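Reading time: 5 minutes

Bin picking (home and shared workshop)

Bin picking is the job of getting a robot arm to reach into a container of jumbled things and bring out one of them. Factories have done it for years with identical parts. I'm writing here about the small-scale kind, the kind people build in garages and shared shops, where the parts are whatever was in the junk drawer. I've been at it for a good while now with the Dindlow workshop crowd, so take this as an article by somebody with opinions!

Background

The word "bin" covers a lot. In a warehouse it might be a tote on a conveyor. In a home build it's usually a tray or box with sides high enough to stop things rolling away, fixed to a bench within reach of the arm. The pieces you need are the same at any size: an arm, a gripper, a camera that can see the floor of the bin, and a program that decides where to grab. People spend most of their money on the first and most of their evenings on the last.

There are two main ways to do that last part. The older one is model-based. You tell the software exactly what each object looks like from every side, and it hunts for a match. It works nicely if you only ever pick one sort of bracket. The other way is learned grasping, where the arm makes a great many attempts and the software gets a feel for which grabs tend to hold. Satish Srivastava, who wrote most of the code we use (we call it Livine, after his old street), started with the first way and gave it up inside a month. His models were fine, but a soft toy is a different shape every time you drop it, and his matcher just sat there thinking.

The container

I used to think the container was the boring part. I was wrong, and I've got a stack of sawn-up storage boxes to prove it. Straight walls are a pain. Anything that ends up tight against a straight wall leaves no room for a gripper finger on that side, so the arm either pinches air or knocks into the wall and stops.

Sloped walls help a lot. Things slide down toward the floor, and the fingers can come in at an angle without scraping. How steep is a matter of taste. Orvokki Laitinen cut our first set of walls at 37 degrees from the bench, mostly because that was where the saw happened to be set, and I've never found a good reason to change it. Paint matters as well. Shiny white throws glare back at the camera, bare metal is worse, and a plain matte gray is dull to look at and lovely to work with. 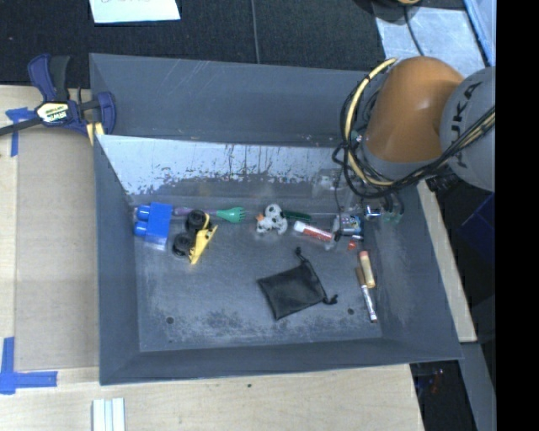 Choosing what goes in the bin is where home builders can have some fun, and it's also where most of the learning comes from. You want a mix of hard and soft, long and stubby, things that roll and things that flop. A glue stick and a couple of markers are cheap and teach you about cylinders, the spotted plush toy gives under the fingers, and the black drawstring pouch is the mean one, because folded flat it hardly stands up off the floor at all and its cord trails out to the side. A spork is a good addition too (a thin handle is its own kind of problem). I'd skip anything with glass in it, and anything you'd be sad to see squashed.

Clusters and walls

Objects bunch up. Leave a program running with no rule about it and sooner or later everything lives along one wall, and your success rate drops without the grasping having gotten any worse. Cletus Mbeki calls this "the tide" and wrote a little routine for it, a slow sideways sweep with the gripper closed, which spreads the pile back out. We run it every 28 attempts. I wanted it more often, he wanted it less, and 28 is what came out of that conversation.

Another trick is dropping. If the arm lets go of whatever it picked over a random spot, the bin mixes itself as it goes, and you can leave it to get on with things while you solder something else. Drop from low down, please. Ours once let go of a building block from full height and we found it next to the drill press in September.

Fixing it all down

The camera has to know where the bin is, and the arm has to agree with the camera. Working that out is called calibration, and it's a slow afternoon. If the bin then shifts by the width of a finger, the afternoon is gone. Bar clamps over the rim are the usual answer. Tape marks on the bench are the second answer, for when somebody needs the table and takes the clamps off. Dennis Wanyama prefers bolting through the floor of the bin, and he's probably right, but our bench belongs to everyone and I'm not drilling it.

Cables deserve a mention. Leave enough slack for the wrist to turn all the way round both ways, then check it again with the arm at its lowest point. I've pulled out a gripper connector twice.

How many tries?

More than you'd like. The first run we kept properly was 148 attempts, and it told us next to nothing except that the camera was loose. By 2,000 attempts Livine was clearly choosing better spots on the hard objects, going for the middle of a marker and leaving the ends alone. Soft things took longer. Yolandi Mtshali keeps the logs and sorts the failures by hand into misses, slips and double picks, and her sorting has been more use to me than any graph.

Double picks are still an open argument in our group. Satish counts two objects at once as a success and Yolandi doesn't. I side with Yolandi on weekdays.

See also: Calibration boards; Parallel grippers; The Zavirska gripper mount; Ngubane bench layout

Contact | Copyright Dindlow Workshop Pages | Back to top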